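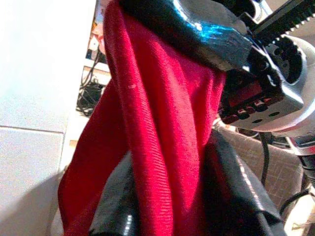
I came to laundry late, the way some people come to gardening or jazz, and I have the convert's zeal about it. My opinion, which I will defend to anyone who stands still long enough, is that washing clothes is the best chore in the house and that we have let it be treated as the worst. Start with the cloth itself! Take a good thick piece of red, the kind with a fine rib running through it, and pick it up from one end: it drops into long folds, bunches into a rope in the middle, and goes two or three different reds depending on where the shadow falls. You don't get that from unloading a dishwasher. You get it every single week from the wash, for free, and most of us are looking at our phones while it happens.

My friend Florian Hoarau thinks I'm out of my mind. His position is that laundry is a tax. You pay it, you forget it, and if you could pay somebody else to pay it you would. He does one giant load on whatever night he runs out of socks, everything together, cold water, and he says his clothes are fine. His clothes are gray. I have known him since we were 20 and I have watched a yellow sweatshirt of his travel the whole distance.

So yes, I sort. I know that sorting has fallen out of fashion, and that modern detergents are supposed to have made it pointless, and for a pile of old T-shirts I'd agree. But red is red. I lost a set of pillowcases to a red flannel shirt one December, when the house was full of relatives and I was washing in a hurry, and they stayed the pink of canned salmon until I cut them up for rags. New reds now go in with the blacks for their first few washes, inside out, and I have had no more pink anything. Blacks are very forgiving company. Whatever the red gives up, they swallow.

The other thing sorting does is make you handle each piece before it goes in, and I think this is where the pleasure is. You find the missing button while the button is still in the pocket. You notice the elbow going thin. Lesego Zulu, who lived downstairs from me in Lolthorpe and did alterations at her kitchen table, used to say she could tell from a hem whether a person emptied the hamper by the armful or by the piece. I was an armful person then. I started doing it by the piece mostly to impress her, and I found two twenties and a library card in the first month, so I kept going.

I should say something about machines, because people get very worked up about them. I am a top-loader person. I grew up with one and I like standing over it. I like dropping things in and letting gravity help, and I like being able to lift the lid for the sock I find on the stairs. Front-loaders use less water, I grant that completely, and if you have a bad back or you want to stack a dryer on top, the argument is over. But every front-loader I have lived with made me kneel on a cold floor and peel back a rubber gasket to look for whatever had been growing in it. I will take leaning over kneeling.
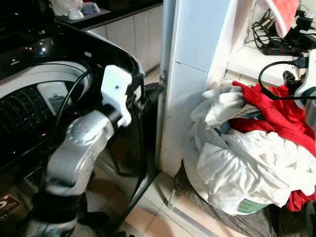
Where the machine lives matters more than which one it is. I am firmly for having it in or near the kitchen, on tile, within sight of the rest of life. My cousin Natalina Lombardi bought a house in Wistolthorpe with a proper laundry room in the basement, with shelves and a deep sink and a folding table, and I was sick with envy for a whole weekend. Then I stayed with her for six days and saw how it worked in practice. Loads went down and did not come back. There was a wet towel situation I won't describe. The room was beautiful and she was never in it, so the washing just sat there until somebody remembered, usually at bedtime.

Put the washer near the counter where you make your coffee and the whole thing changes. You hear it finish. You pass the basket on your way to the fridge and your hand goes out and folds something. A heaped basket in plain view bothers some people terribly, and I understand that guests are coming and you would like the place to look nice, but I'd much sooner walk past the heap ten times a day than hide it behind a door and lose a week to it. Mine gets emptied precisely because it's in the way.

And leave the lid up afterward. Let the drum air out. I got this from Rūta Adomaitis, whose towels are the best-smelling towels I have ever used in another person's home, and when I asked for her secret, expecting some vinegar recipe, that was all she had for me. Lid up, and half the detergent it says on the cap. I went home and did both and I've been a pest about it ever since.

Florian read a draft of this and says I have still not explained why anyone should enjoy it. Fine. Come over on a windy Saturday when the sheets are on the line, Florian, and bring the sweatshirt.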